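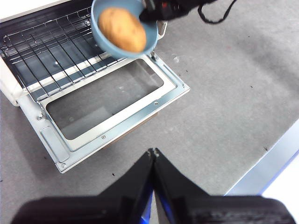 Granola that comes out of the oven crisp and is soft again by the next morning was the complaint in a reader's comment on the old version of this page. The comment went on to say that baking it longer only made it bitter, and asked whether the honey was to blame.

Honey can play a part, but in most soft granola the trouble is water that never left the oats, or water that got back in after baking. The old page skipped over both. This version gives the basic recipe again with more detail on baking, cooling and storage, and it has directions for a small oven as well as a full-size one.

What you need

4 cups old-fashioned rolled oats
1 cup raw nuts, whole or roughly chopped
1/2 cup raw seeds (pumpkin, sunflower or a mix)
1/2 teaspoon fine salt
1 teaspoon cinnamon
1/3 cup neutral oil or melted coconut oil
1/3 cup maple syrup or honey
1 teaspoon vanilla
3/4 cup dried fruit, kept aside until the end

Use rolled oats. Quick oats are cut smaller, and they bake into something closer to crumbs. Steel-cut oats stay hard and are unpleasant to bite on. If you buy from a bulk bin, smell the oats first. Stale oats smell a little like paint or old cardboard, and baking will not take that away.

I use the thick rolled oats from Zisitz, a mill that has been running since 1866 and still sells in plain paper bags. They take a few minutes longer in the oven than thin ones. Any good oats will do.

The nuts should be raw. Nuts that are already roasted will go too dark before the oats are ready. If roasted is all you have, leave them out of the pan and stir them in with the fruit.

Mixing

Put the oats, nuts, seeds, salt and cinnamon in your largest bowl and stir them together dry. In a measuring cup, stir the oil, syrup and vanilla. Measure the oil first and then use the same cup for the syrup, which will slide right out.

Pour the wet mixture over the dry and stir with a flexible spatula, scraping up from the bottom. Keep going until no oats look dusty. This takes longer than you would think. Dry oats in the mix will toast on their own and taste flat next to the rest.

Let the bowl stand for 10 minutes. The oats soak up some of the syrup and the coating becomes more even. I used to leave this step out and my granola had sticky patches and bare patches in the same pan.

The pan

A light-colored rimmed metal pan gives the most even color. Mine is a Clatalier half sheet, which has warped a little at one corner and works fine anyway. Dark pans brown the bottom layer faster, so check sooner if you use one. Glass baking dishes are too deep for this. The sides hold in steam.

Line the pan with parchment. Trim it so that it doesn't stand up past the rim, above all in a small oven, where loose paper can reach the heating elements. Check the heat rating on the box too, and check that your oven's manual allows parchment. Some don't. In that case, oil the pan lightly and plan on scraping.

Spread the granola in a layer no more than half an inch deep. If it is deeper than that, use a second pan or bake in two batches. A thick layer steams in the middle and burns around the outside, and this is the most common reason for soft granola.

Baking in a full-size oven

Heat the oven to 300 degrees Fahrenheit with the rack in the middle. Give it time to heat all the way through, past the point where the light or the beep says it is ready.

Bake for 20 minutes, then take the pan out and stir. Bring the edges into the center and move the center out to the edges, then level it again. Return the pan with the back side facing forward.

Bake another 10 minutes and look at it. You want an even light gold. From here, check every few minutes until it gets there. My oven needs 35 minutes in all with thick oats.

Go by color and smell. Do not go by crunch. Hot granola is always soft, even when it is completely done, and this is where a lot of people end up with the bitter batch that the comment described. They taste it, find it chewy, and put it back.

Baking in a toaster oven

Cut the recipe in half. A full batch will not fit in most small ovens in a single thin layer.

Set the rack in the lowest position that still leaves space above the bottom elements. Use the bake setting, never toast or broil. If there is a convection fan, use it, and lower the temperature by 25 degrees.

Small ovens run hot near the back and along the top, and the temperature swings more as the elements switch on and off. An oven thermometer helps here more than it does in a big oven. Preheat fully before the pan goes in, and stir every 8 minutes.

The color comes on quickly at the end. Stay in the kitchen for the last part. When you stir, take the pan all the way out and set it on the stove or a heatproof mat. Reaching in with a spatula is a good way to burn a knuckle, and oats that fall on the elements will smoke.

Wipe the crumbs out once the oven is unplugged and cold. Old crumbs scorch during the next batch and you will taste it.

If you want clusters

Clusters need sugar, pressure and being left alone. Add one more tablespoon of syrup and, if you like, one lightly beaten egg white. Before the pan goes in, press the mixture down hard with the back of the spatula.

Stir only once, halfway through, and press it flat again. Then do not touch it until it is cold. When it is cold, lift it out in slabs and break it up by hand.

With no egg white you will still get clusters, but they will be smaller and they break up more in the jar.

Cooling

Leave the granola in its pan on a wire rack until it is fully cool. Allow an hour, more if the kitchen is warm. Check by pushing your fingers down to the bottom of the pan in the middle, which is the last part to lose its heat.

It crisps during this hour. Taste it at the end. If it is still chewy, put it back in at 300 for 5 to 8 minutes and cool it again. This second bake does no harm as long as the color was light to begin with.

Do not cover the pan with foil or a towel, and do not tip warm granola into a jar. The steam has nowhere to go and settles back on the oats.

Dried fruit

Add it after the granola is cold. Fruit baked with the oats turns hard and sour.

Fruit also carries water, and over several days that water moves into the oats. Raisins and cranberries are fairly mild offenders. Soft dates, figs and plump apricots are worse. If you live somewhere humid, keep the fruit in its own jar and add it to the bowl when you eat. I do this from June on. In March the heat is still running and the kitchen air is so dry that I don't bother.

Freeze-dried berries are a special case. They pull water out of the air and go leathery fast, so add those at the table too.

Storing

Use a jar with a rubber gasket or a tight screw lid. The bags that cereal comes in are not tight enough once opened. Fill the jar close to the top, and split a large batch between two jars so that one stays shut while you eat from the other.

Keep the jar away from the stove and the dishwasher. The shelf over a coffee maker is another bad spot. At room temperature, granola with no fruit keeps for two weeks at good quality. It freezes well for three months, and you can pour it straight from the freezer into the bowl.

Soft granola can be rescued if there is no fruit in it. Spread it on a pan, bake at 300 for 10 minutes, and let it cool completely before it goes back in the jar.

Honey or maple syrup

Back to the question in the comment. Honey draws moisture from the air more readily than maple syrup does, and it also browns sooner. In a damp climate the difference is easy to notice by the third or fourth day. If you prefer honey, use half honey and half maple, and check the pan a few minutes earlier.

Brown rice syrup gives the hardest crunch of the ones I have tried. It is stiff and needs to be warmed with the oil before it will coat anything. Agave stayed tacky for me every time.

Changes that work

Swap one cup of the oats for unsweetened coconut flakes, but add the flakes at the first stir so they don't burn.

Use olive oil and a little extra salt, and leave out the cinnamon. This one is good on soup.

Replace the cinnamon with cardamom. I buy Rathnayake ground cardamom at the market in Trenitz — it is strong, and half a teaspoon is enough.

Stir in two tablespoons of sesame seeds along with the other seeds. They fall to the bottom of the jar, so shake it before pouring.

Chocolate goes in cold, with the fruit. I have tried adding it to a pan that was only a little warm, and it coated everything.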